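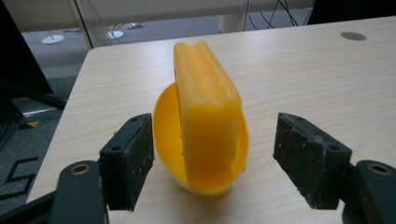
Our project began with a question that sounds almost too small for a whole term: why do people keep some little plastic things on a desk for years and throw others out within a week? We came to it because every one of us had a drawer at home full of cups, lids, blocks and trays that had outlived whatever they were bought for, and we wanted to know what makes a plain object feel worth keeping. We settled early on working with pairs, one hollow piece and one solid piece, and color took up much more of our time than we had planned for. The yellow bowl with the orange block standing partly tucked into it is the pair we kept coming back to, and on a pale wooden tabletop like ours the two colors sit close enough to look related and still far enough apart that your eye goes from one to the other. The block has rounded edges and a shallow groove along the top, and that groove matters a good deal in what follows.

We gave the set the name Poko, mostly because it was short and we liked saying it. The full set had 13 pieces in the end, bowls and blocks together, and we worked in the study room at Dravdale, which has big desks and a gray carpet that forgives a dropped block very nicely. We started in October and met in the late afternoon, usually around four, when the room was quiet and the light was still decent.

What we did

We asked 37 students to sit down with the pieces for as long as they liked and arrange them however they wanted. We gave no instructions beyond that, and I will admit it was hard to sit still and say nothing while somebody spent a long time lining up three blocks and then took them all away again. Afterward each person filled out a short sheet asking which piece they would take home and what they would use it for. We also took notes on which piece they picked up first and whether they ever put one piece inside another.

Before all this we did a smaller trial with pieces from a shop called Koster, where we had bought a mixed bag of sample shapes. The trial taught us that people are shy with objects that look new. They would touch the edges and set them back exactly where they had been. Once the pieces had a few scuffs and specks on them, people got a lot more relaxed, so for the main round we decided against polishing anything between visits. We did wipe off anything sticky, of course!

What we noticed

The bowls were picked up first far more often than the blocks. We had expected the reverse, thinking that a solid thing is nicer to hold, but a bowl seems to ask a person to put something in it. Quite a few people tipped a bowl onto its side and used it as a kind of resting place for a block, and we had never thought of that as a use at all.

The groove was the other surprise. We had thought of it as decoration. People ran a thumbnail along it, tried to stand a pencil or a card in it, and wrote on their sheets that the block could hold a bus pass or a grocery list. Several of the "what would you use it for" answers were really about the groove and hardly mentioned the rest of the block.

Problems along the way

Our first storage box, which we called the Didatov box after the label on its lid, was too shallow, and the larger bowls rubbed against it every time we carried it up the stairs. We swapped it for a deeper one and lined it with an old towel. Our answer sheet was also too long at first, and people plainly got tired by the second page, so we cut it to half a page and got much fuller answers.

If we did this again we would let people borrow a pair for 30 days and ask them afterward where it had ended up in the house. A desk in a study room is a friendly place to try things out, but the kitchen windowsill is where we would most like to look next.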